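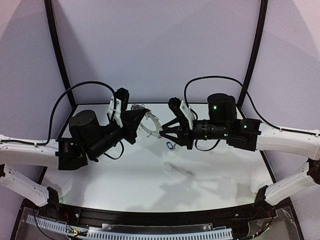 Two arms holding a clear plastic gear-shaped ring

Boards > Materials > Plastics > Cleaning clear parts

New posts | Search | Members | Log in

kartha_bench
Question on crazing in clear acrylic. Parts are laser cut, 5 mm sheet, wiped with isopropyl alcohol afterwards. Fine cracks show along the cut edge, mostly in the inside corners. Is this the solvent or the cutting?

Senthil Nambiar
Both. The laser leaves tensile stress at the edge and the alcohol opens it up. Anneal before wiping. I hold ours at 80 °C and let the oven cool with the door shut.

ridura2
Disagree on annealing as the first step. Change the cleaner. Mild soap and water, soft cloth, done. We had 2 years of cracked edges at Namari and they stopped when the alcohol went in the bin.

Senthil Nambiar
Soap removes the trigger and leaves the stress where it was. The next person with a spray bottle will crack the part.

Annapurna Gowda
Check the sheet as well. Cast and extruded behave differently, and extruded is worse for this. View it between crossed polarisers: tight colour bands at the edge mean stress. Also put a radius on those inside corners.

kartha_bench
Sheet is extruded. Bands are clearly there. Will anneal one batch of nearly 400, leave a second as cut, and wash both in soap.

ridura2
Then you won't know which change did it. Wipe a few from each with alcohol too.

kartha_bench
Fair point. Will do.

Contact | Copyright Skirnamus Boards | Back to top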